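Against the Good Tablecloth

Sabine Mühlbauer

My mother-in-law has a cupboard which is opened only when a guest comes. Inside are the cups with gold lines, the napkins that somebody embroidered before the war, and a tablecloth so white that I was afraid of it for the first years of my marriage. When we visited, she took it out and put it on the table, and then she put over it a sheet of clear plastic. So we ate from plastic. The tablecloth was below, like a fish under ice, and we could look at it.

I have thought about this cupboard very much in the last weeks, when no guests come to anyone. It is Sunday, April 5, 2020, and in our building all the families are eating at home, every meal, every day. In normal times I would eat breakfast in the kitchen standing, and lunch in the office from a box. Now I sit at a table three times a day. And I must say that I have become angry with the idea that there are things for use and things for good.

In the village where I grew up everybody had this idea. There was a good room, and the good room was cold. The heating was not on there because nobody sat there, and nobody sat there because it was cold. My aunt paid 286 marks for a set of plates and used it, I believe, for two christenings and one funeral. When she died, my cousins did not want the plates. They went to a charity shop in a box marked with the word "kitchen", which would have hurt her more than anything.

I do not want to laugh at these people. They had lost things, and they knew how long one must save for a cloth or a set of plates. If you have waited five years for something, you don't spill soup on it. To keep a thing perfect was a kind of respect, and also a kind of insurance. A daughter could take it to her own house. A guest could see that this family was not poor, or not so poor as last year.

But most of us do not live so any more, and we have kept the habit without the reason. My neighbour Fidel Durán owns a coffee set which he received at his wedding. He drinks his coffee from a mug he got free with petrol. I asked him by telephone what he is waiting for. He was silent for a little time and then he said, "A better occasion than Tuesday."

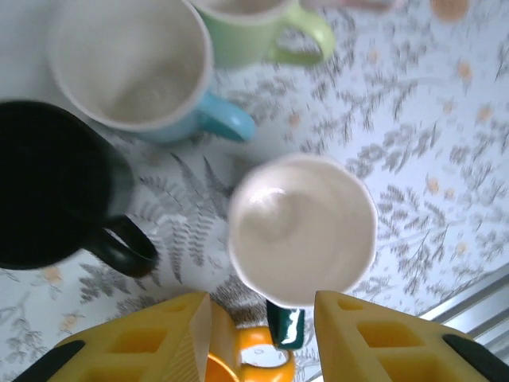
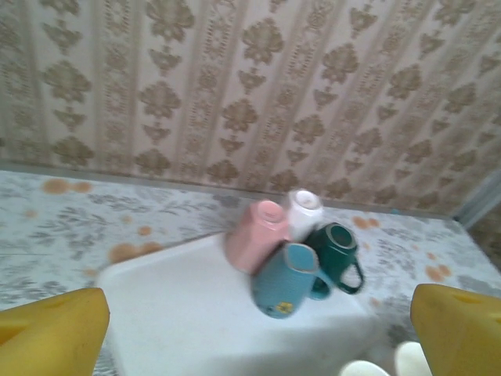 I understand him, but I think he is wrong. A stain is only the price of having eaten. When I look at a cloth with marks on it, I can think of an evening that was too long, of a person who talked with her hands, of a child who was allowed to pour. A cloth without marks tells me about washing powder. I know this will sound strange to people who were raised to soak everything in cold water at once, before the guests have even found their coats. My mother did this. She would take the cloth from under our elbows. I remember the noise of the water better than I remember the conversations.

There is an argument on the other side and I will try to be fair to it. Mirjana Kovačević, with whom I have worked for a long time, says that if every day is a feast then no day is a feast. In her family the special plates come out in November for her grandfather's name day, and the children go quiet when they see them. She says you cannot buy this quiet, and you can lose it in one week of using the plates for toast. I have no good answer. Perhaps a family may keep one thing, one bowl or one set, for such a day. My complaint is with the full cupboard — with the whole life that is put away for somebody who may visit.

And who is this somebody? In my mother-in-law's case it was the doctor, the priest, a cousin from Canada who came once. The people who loved her and carried her shopping up the stairs received the plastic sheet. I do not think she saw it in this way. I think she would say that with family one does not need to pretend, and that this is a compliment. Still, I would have liked to touch the cloth.

She is eighty-one now and alone in her flat, and we bring the food to her door and go back down to the street, and she waves from the window. Last week I asked her on the telephone to open the cupboard and eat her soup from the gold cups. She said it was a foolish idea, and that they cannot go in the machine. Then yesterday she called to ask if lemon or salt is better for beetroot. I told her that I did not know, and that she should leave it.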